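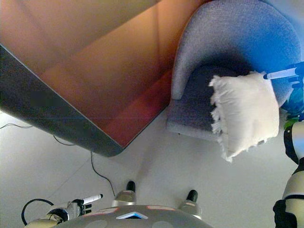

Pidov dans le coin salon de l'atelier, la main droite sur le coussin à franges.

Appel à participation - Construisez Pidov avec nous !

L'atelier partagé Drorkano cherche six personnes pour rejoindre la saison d'automne du projet Bellow. Pidov est un robot à deux bras que nous montons, câblons et programmons nous-mêmes, le soir et le samedi, entre l'établi et le coin salon. Il a des bras, des mains, un tronc gris avec un petit chevron bleu dont on est assez fiers, et encore énormément de choses à apprendre. Nous aussi, d'ailleurs !

Le projet a commencé avec un moteur récupéré et un carnet de croquis. Le carnet fait maintenant 284 pages et on a besoin de bras supplémentaires (humains, cette fois).

Ce qu'on fait cet automne

Le thème de la saison, c'est le textile. Attraper un objet rigide, on commence à savoir faire. Un coussin, c'est une autre affaire : ça se plie, ça glisse, et les franges se prennent dans tout. On travaille dans un vrai décor, avec une table en bois aux coins arrondis, un fauteuil enveloppant et un coussin blanc à franges qui passe sa vie entre l'assise et le carrelage. Les grands chantiers :

- la prise par pincement, avec de longs doigts fins à bout noir qu'on redessine sans arrêt
- le ramassage au sol, quand le coussin est appuyé en biais contre le pied du fauteuil et que la main doit arriver bas sans racler
- le passage des câbles, qui courent encore par terre et qu'on voudrait ranger proprement avant décembre
- la vision en lumière colorée, parce que notre coin salon vire facilement au bleu et à l'orange et que le gris du fauteuil change de teinte d'un côté à l'autre
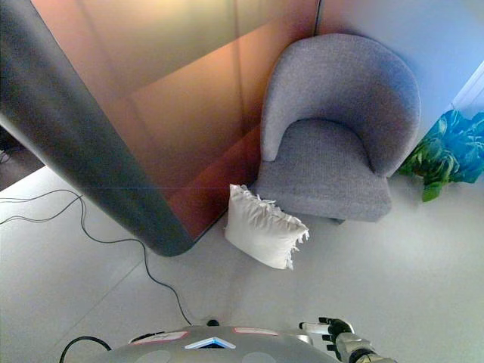 Qui on cherche

Des gens curieux et patients, à partir de 16 ans. Pas besoin de diplôme. Si vous savez souder, coudre, imprimer en 3D, écrire du Python ou simplement tenir un cahier d'essais lisible, il y a une place pour vous. La couture nous intéresse vraiment : on veut fabriquer nos propres coussins d'essai, avec des tissus et des rembourrages différents, et personne dans l'équipe actuelle ne sait poser une fermeture éclair.

Débutants bienvenus, à condition d'aimer recommencer. Un même geste, on le reprend parfois toute une soirée - et quand il passe enfin, ça crie dans tout l'atelier !

Côté pratique

Séances : le mardi de 19 h à 22 h, plus un samedi par mois pour la mécanique.
Lieu : atelier Drorkano, passage Echevarría, au rez-de-chaussée sur cour.
Participation : 100 € pour la saison, outils et consommables compris. Les mineurs viennent avec une autorisation parentale.
Budget commun : 700 €, dont l'usage se décide ensemble à la première séance.
À apporter : des chaussures fermées, un ordinateur portable si vous en avez un.

Les plans et le code sont partagés entre tous les participants, et chacun repart avec une copie complète.

Pour candidater

Écrivez quelques lignes à Hugo Figueroa, qui coordonne le projet, ou déposez un mot dans la boîte de l'atelier avant le vendredi 31 août 2018. Dites-nous ce que vous aimez bricoler, ce que vous aimeriez apprendre, et quels samedis vous arrangent. Une photo d'un truc que vous avez fabriqué nous ferait très plaisir, même raté, même pas fini.

Réponse à tout le monde dans la semaine qui suit.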